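Womovum woven storage basket, large, dark brown
Reviewed by Vlasta Machala
January 13, 2014

I bought this to replace a plastic crate that had lived on the end of our table for years. It holds post, chargers, the tape measure and whatever else gets put down there. I paid 1,190 for it in the Brasham shop. The same basket in the next size up was a good deal more, and too deep for what I wanted.

The weave is thick and chunky, made from twisted cords, and the colour is a dark chocolate with lighter patches where the strands stick out. It looks better against a white top than it did on the shelf under yellow lights. The shop had a paler one as well, but I thought it would show every mark.

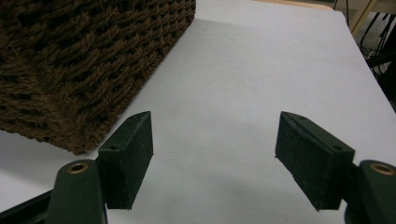 It keeps its shape when full. I have had nearly 4 kilos of magazines in it and the sides bowed a little, then went back once I took them out. It has corners, so it sits properly against a wall and you don't lose space the way you do with a round one.

There are a few things to know before buying. The bottom edge is a bit rough and has started to look frayed. It hasn't scratched the table, but I lift it when I wipe down and don't drag it. Small things such as drawing pins and paper clips find their way into the gaps between the cords, so I put mine in a tin first. Dust gets in there too. The brush end of the vacuum cleaner shifts most of it, and a damp cloth does very little.

It had a dry, grassy smell out of the wrapping. Two days by an open window dealt with that.

I also looked at the Tulteck one, which has a wire frame and a cloth liner. The liner comes out for washing and I can see why people with children would pick it. Kylie Tipoki has had hers since last January and it has held up well, though the wire shows at the rim now. I preferred the plain basket.

Four out of five. I would buy it again, and would give it the full five if the base were finished more neatly. The label says to keep it away from radiators.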